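How to sort out a kitchen cupboard in one evening (and keep it that way)

Last updated 12 October 2018

Right, quick one. Been asked for this a few times since the pantry post so am typing it up before I forget what I did. This is for food cupboards mainly. Dry stuff, packets, tins, baking bits. Not the fridge, fridge is a separate post.

Takes an evening. Two if you stop to read the backs of things.

What you need

Bin bag. Another bag for food bank stuff. Cloth, washing up liquid, bowl of warm water. A marker pen. Masking tape, the cheap sort that peels off. A few baskets or tubs but DON'T buy them yet, see step 5.

Tape measure. You will think you can guess. You can't, I bought two tubs from Zusgate that were a centimetre too tall for the shelf and they now hold pegs in the shed.

Step 1. Clear somewhere to put it all

Table, worktop, bed if you're desperate. Put an old sheet or towel down first, flour gets everywhere. You want enough room that you're not stacking. Once you stack you've just moved the cupboard.

Step 2. Everything out

All of it. Not just the front. One cupboard at a time though, finish it before you open the next. I did all three at once first time round and ate toast standing up in the hall till midnight.

Group as you go. Don't think hard about it:

Tins
Pasta, rice, grains
Baking
Packets and sachets
Snacks
Tea, coffee, hot drinks
Spices
Stuff you can't identify

The last pile will be bigger than you'd like.

Step 3. Dates

Check every one. Use by means use by, bin it if it's gone over. Best before is about quality, so have a look and a sniff and decide for yourself. Dry pasta a bit past best before, I eat it. Ground spices from two kitchens ago, no. They won't hurt you, they just taste of dust.

Bulging or badly dented tins go, don't open to check.

Anything in date that you're never going to eat goes in the food bank bag. Unopened only. Check what yours takes before you lug it down there, ours stopped taking baby food for a while and I had to carry it all home.

Look for moths while you're at it. Webbing in the corners of flour bags, little grubs, clumps in the oats. If you find any, everything in paper or thin plastic near it goes straight out to the outside bin. Tonight, not tomorow. Then hoover the cupboard including the shelf peg holes, and empty the hoover outside as well.

Step 4. Clean the shelves

Top shelf first so the drips go down. Warm soapy water, wring the cloth right out, especially on chipboard because the edges swell. Sticky rings (honey, always honey) want a hot cloth laid on them for five minutes, then they wipe off. Don't go at it with a knife.

Leave the doors open and let it dry properly. Have a tea. Half an hour at least. If you line the shelves, now's the time, I use the Kuddale wipeable stuff cut with kitchen scissors. Paper works too but you'll be changing it.

Step 5. Measure, then decide on containers

Height between shelves, width, depth. Take the depth from the back wall to where the door actually closes, not the shelf edge, some doors have a rack or a hinge that sticks in. Write it down. Take 10mm off each for wiggle room.

Now look at your piles and work out what needs a basket. Not everything does. Tins don't. Jars don't. Boxes that stand up by themselves mostly don't.

What does need one is anything that flops or slides. Sauce sachets, stock cubes, jelly, half bags of nuts, packet soup. Open baskets beat lidded tubs for this because you will not put the lid back on. Plastic with holes or slots in the sides is good, washes easy and you can see roughly what's in there without pulling it down.

Shoe boxes are fine to start with. Run with those for a fortnight, see if the layout works, then spend money. If you do buy, mine are mostly from the Platmont range, cheapest ones, nothing fancy.

For flour, sugar and rice get airtight. Screw top or clip, doesn't matter. Wide enough mouth to get a cup in, that does matter.

Step 6. Fill the baskets

Tall things at the back, small at the front. Packets stood on end like files in a drawer so you see the tops. Don't lay them flat, the bottom ones are lost forever.

One type per basket if you can manage it. If you're short on room put two types together that get used at the same time, eg. gravy and stock.

Don't fill to the brim. Leave a gap for the next shop or you'll be jamming things in sideways by the weekend.

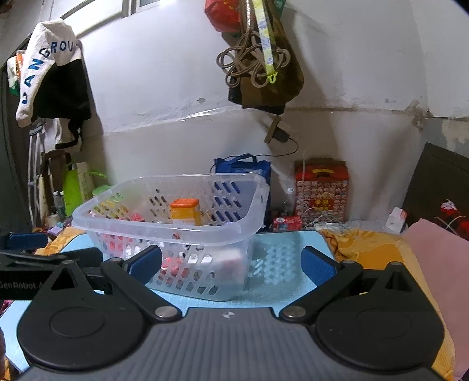 Newest at the back, oldest at the front. Bit boring but it's the one habit that stops waste. When you unpack shopping, pull the basket out, new stuff goes behind, shove it back in. Few seconds.

Step 7. Back in the cupboard

Eye level is for what you use every day. Breakfast things, tea, whatever you cook with most weeknights.

Low shelf for heavy. Big bags of rice, tins, oil bottles. Oil on a saucer or a tray, it always dribbles.

Top shelf for once a month stuff, cake tins, the fondue set. Light things only, you don't want a jar on your head.

Keep spices and oil away from the cooker if there's any choice in it. Heat ruins both. Mine were right above the hob for years.

Kids in the house, snacks go where you're happy for them to reach. Or not, depending.

Step 8. Label

Masking tape and marker. Front of the basket, also the shelf edge underneath, so other people know where it goes back. I had a Berhe label maker for a bit, lovely, ran out of tape, never bought more. Tape and pen does the job.

On decanted stuff write what it is AND the date off the packet. Plain and self raising look identical in a jar, ask me about the pancakes. Cut the cooking instructions off the bag and stick them on the back too.

Step 9. Keeping it going

Two minutes before the weekly shop. Open the doors, look, straighten what's fallen over, write the list from what you see. That's all.

Proper go through twice a year. I do one in July when it's too hot to cook anyway, other one before Christmas so there's room for all the tins of biscuits.

If a basket keeps overflowing it's either in the wrong place or you're buying too much of that thing. Stop buying it for a month and see.

Bits people asked

Deep cupboards, how do you reach the back? Long narrow baskets with a handle or lip on the front, used like drawers. Or a turntable for jars. Corner cupboards want the turntable.

No cupboards, open shelves only? Same thing, but put everything in something, dust is a pain. And keep it out of the sun.

How much should it cost? Nothing, first time. Shoe boxes and tape.

Can I do it with 400 spice jars? You can, but maybe have a word with yourself at step 3.

Fridge one coming when I get round to it. Also need to re-do the under sink post, the link to the leak tray is dead, sorry, know about it.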